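Nerkham College – Student Projects Support
Ticket 2523
Subject: Gripper opening width incorrect in two-handed recordings
Project: Household Handling, second-year automation course
Raised by: Princess Dagdag, student project lead
Assigned to: Sabina Machala, technical support
Opened: 9 Dec 2025
Priority: Normal, raised to High
Status: Resolved, with one action carried forward
Equipment: Prekance hand-held gripper pair, left and right units; Prusus recording software

Report as submitted

The project team is recording two-handed handling tasks with the Prekance pair, in preparation for entry to the Matoušek student competition. The present task is to steady an open cardboard box with the right unit and to lift a round container out of it with the left. Recordings are made at a study desk with its usual contents in place, as the competition rules require an ordinary domestic setting.

The opening width stored for the left unit does not agree with the position of the fingers in the video. When the fingers are fully closed, the software reports a gap. When they are opened to the stop, the reported value falls short of the value given for the right unit. The difference is present from the start of a recording and becomes greater as the session continues. The right unit appears to be unaffected.

The team has 426 recordings for this task and does not know how many can be used. Guidance is requested before any further recording takes place.

Initial response (S. Machala)

The report is acknowledged. Recording with the left unit should be suspended. Existing files must not be renamed, trimmed or deleted, as the original time stamps will be needed if the widths are to be corrected. Please supply the following:

The calibration file for each unit.
The software settings page, saved as text.
A short recording in which each unit is closed, opened fully and closed again, with a pause at each position.
A note of any parts changed or adjusted in the current term.

Further information (P. Dagdag)

The files have been placed in the project folder. The foam finger tips were replaced on both units after the original tips had become worn. The right unit was calibrated again following the change. The team believed that the left unit had been calibrated as well, but the calibration file carries a date earlier than the replacement. No other parts have been changed. The left unit was taken home by one member of the team during the reading week and was returned in its case.

Checks carried out

Check 1. Software settings
The settings were compared with the reference copy held by the support office. Both units were assigned to the correct side and both were using the same unit of measurement. No fault was found. An exchange of the left and right channels was considered and ruled out: moving one unit at a time produced a response in the correct channel on every attempt.

Check 2. Cable and connector
The left unit was connected with the cable belonging to the right unit. The error remained with the left unit. The cable is therefore not the cause. The connector housing was inspected and showed light wear only.

Check 3. Calibration at the closed position
The left unit was closed on its new tips and the reported width was noted. The stored zero position belongs to the old tips, which had been compressed by use. The new tips are thicker and meet earlier, so the software records a gap when none is present. This accounts for the constant part of the error. It does not account for the part that increases during a session.

Check 4. Video against recorded width
One recording was selected from the middle of the set and the stored widths were compared with the picture at points where the fingers could be seen clearly. At the point examined first, the blue-tipped fingers of the gripper stand apart above the desk, with the yellow box open behind them and the white round container inside it. The other unit reaches in from the right with its jaws towards the box. The fingers are not in contact with any object, so the width at this point should be a free reading, unaffected by foam being pressed against the container. The stored value for the same instant was lower than the gap measured from the picture.
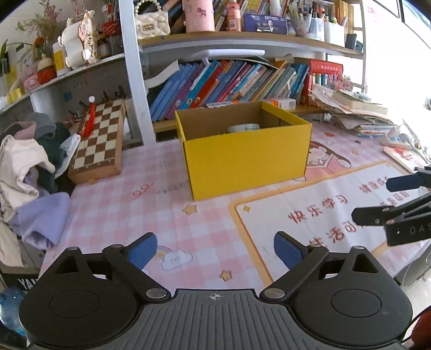
Check 5. Linkage and pivot screws
With the unit disconnected, each finger was moved gently by hand. A small amount of play was felt in one linkage arm of the left unit, and none in the right unit. The pivot screw on that side could be turned with light finger pressure. The width sensor is driven from the same linkage, and any movement at the pivot is passed to the reading. The screw was found to loosen further with repeated opening and closing, which agrees with the reported increase over a session.

Check 6. Repeat test after adjustment
The pivot screw was removed, cleaned, treated with a removable thread-locking compound and refitted to the torque stated in the Prekance service sheet. After the curing time had passed, the left unit was calibrated at the closed and fully open positions. It was then opened and closed 50 times without a pause. The reading at the closed position returned to zero on each occasion, within the permitted tolerance. The same test was carried out on the right unit with the same outcome.

Findings

Two separate faults were present in the left unit. The first was an out-of-date calibration following the replacement of the foam tips. The second was a loose pivot screw. Either fault would have affected the stored width. In combination they produced an error that could not be removed by a single fixed correction, and for this reason the team's own attempt to subtract a constant value was unsuccessful.

Treatment of existing recordings

Recordings made before the tips were replaced may be used without change, provided that the reading at the closed position is correct at both the beginning and the end of the file.

Recordings made after the replacement should be placed in a separate folder. Where a file contains a full closure at the beginning and another at the end, the widths may be corrected between those two points using the script supplied by this office. The script writes a new file and leaves the original untouched. Where either closure is missing, the video may be kept for reference but the width data should not be submitted.

The right unit's data are accepted as recorded.

Reply (P. Dagdag)

The team has sorted the recordings as instructed. Four members worked through the set and the results were entered on the shared sheet. Most of the later files contain a closure at each end, and the script has been run on these. The corrected widths were compared with the video in a selection of files and the agreement was good. Recording of the box and container task has resumed.

The team asks whether the closure at the beginning and end of each file should become a fixed part of the procedure – at present it is left to the person holding the units.

Response (S. Machala)

Yes. The recording procedure has been amended. The person recording should now:

1. Close both units fully and hold them closed until the software shows a steady reading.
2. Open both units to the stop.
3. Carry out the task.
4. Close both units fully again before ending the recording.

Both units must be calibrated whenever tips are changed, and the calibration must be entered in the equipment book with the initials of the person who carried it out. The pivot screws should be checked by hand before each session. A screw that turns must be reported to this office and should not be tightened by the team, as the thread-locking compound will need to be renewed.

Action carried forward

A replacement set of pivot screws has been ordered from Prekance for the left unit. The existing screw remains serviceable in the meantime. The replacement will be fitted in February, before the competition files are prepared, and the unit will be calibrated again on the same day. Sabina Machala will contact the project lead to arrange collection.

Ticket closed with the agreement of the project lead. The equipment action has been transferred to the maintenance list.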